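Gelcombe textile drop-off to move to Kennedy Street

Apr 13, 2018

The town's textile drop-off will leave the Nadbridge parking lot at the end of April and reopen in the former shoe store at 17 Kennedy Street, the Gelcombe public works office said.

The new site will take clothing, sheets, towels, curtains and fabric scraps. Torn or stained items are accepted as long as they are clean and dry. Pillows, carpet and anything with oil or paint on it will still have to go out with the regular trash.

Residents brought 2756 bags to the Nadbridge lot last year, according to the office. The bins there were emptied twice a week but often filled up sooner, and bags left on the ground were ruined when it rained. Those had to be thrown away at the town's cost - 181 of them in the last winter alone.

Sorting will be done indoors at Kennedy Street. Wearable clothing goes to the Prukura thrift store, and worn cotton is cut up and sold as wiping cloths. Banners, flags and other printed fabric, which the old bins did not take, will be accepted for the first time.

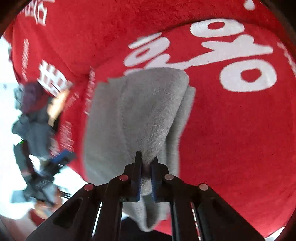 Kiyoshi Ishida said the move was overdue but that the hours would be a problem for people who work late. He told the public works office in a letter that the Nadbridge bins could be used at any time, while the new site closes at 6 p.m., and he asked for at least one bin to be left outside the door.

The office said it was looking at a locked chute on the side of the building. No date has been set for that, and the owner of the building would have to agree to it first.

Bags should be tied shut and weigh no more than 30 pounds. Households can bring up to 10 bags per visit. Businesses need to call ahead, and will be charged by weight for large loads. Shoes are accepted in pairs only, tied together or held with a rubber band.

The Nadbridge bins will be taken away once the new site is open. The parking spaces they now cover will go back to public use, with the same two-hour limit as the rest of the lot. Anyone leaving bags there after the bins are gone can be fined under the town's dumping rules.

Pickup for residents who cannot drive will continue with no change in the schedule. Requests can be made by phone or at the front desk in town hall.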